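How to Move Your Saved Game to a New Android Phone

By Adanech Weldu, 13/02/2019

Many readers wrote to me after they changed their phone and lost everything in Trovadard. I know the feeling. In August I had 2220 gems and a castle on level 126, and I was very afraid to touch anything before I was sure the progress was saved. In this tutorial I show the way that worked for me, step by step. It is for Trovadard, but Zonutlow has almost the same menus.

What you need: the old phone, the new phone, a Wi-Fi connection and one Google account that is on both phones. Please charge the two phones first. The game downloads 360 MB of extra data when it starts for the first time.

Step 1. Update the game on the old phone. Open the Play Store, search for the game and press Update. If you see only the Open button, you already have the newest version.

Step 2. Connect your account. Start the game, press the small gear in the corner, then Account, then Connect. Choose your Google account from the list. If you play as a guest, your progress is kept only inside the phone, so do not skip this step.

Step 3. Save by hand. In the same menu there is a button called Save to Cloud. Press it and wait for the green message. The game also saves automatically when you close it, but I prefer to do it myself. Then write down your player ID on paper. Mine has nine digits and I also took a screenshot of it. 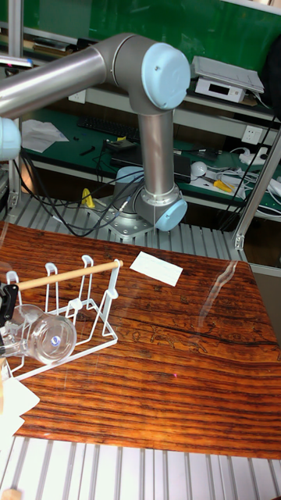 Step 4. Install the game on the new phone. Use the same Google account in the Play Store. Let the download finish before you switch to another app - on my phone it stopped each time I opened the browser.

Step 5. Do not play the training level. When the first screen appears, press the gear again and choose Load from Cloud. You will see two saves with the level and the date. Select the one with the higher level and confirm. The game restarts one time.

Step 6. Check your things. Look at your gems, your heroes and your last finished quest. When all is correct, you can remove the game from the old phone.

If the cloud save is not in the list, you are probably in a different account. Go back to the old phone and compare the e-mail address letter by letter. If you see error 3309, check that the date and time of the new phone are set to automatic, then try again. When this does not help, write to the support from inside the game and give them your player ID.

One more thing for Zonutlow players: the button is under Profile and it is called Transfer. The code it gives you is good for one use only.

Related articles
Skarnex: best starting heroes for new players
How to play Zonutlow with a Bluetooth controller
Free up space on your phone without deleting games
Lemaire puzzle pack: all hidden rooms
Trovadard daily quests explained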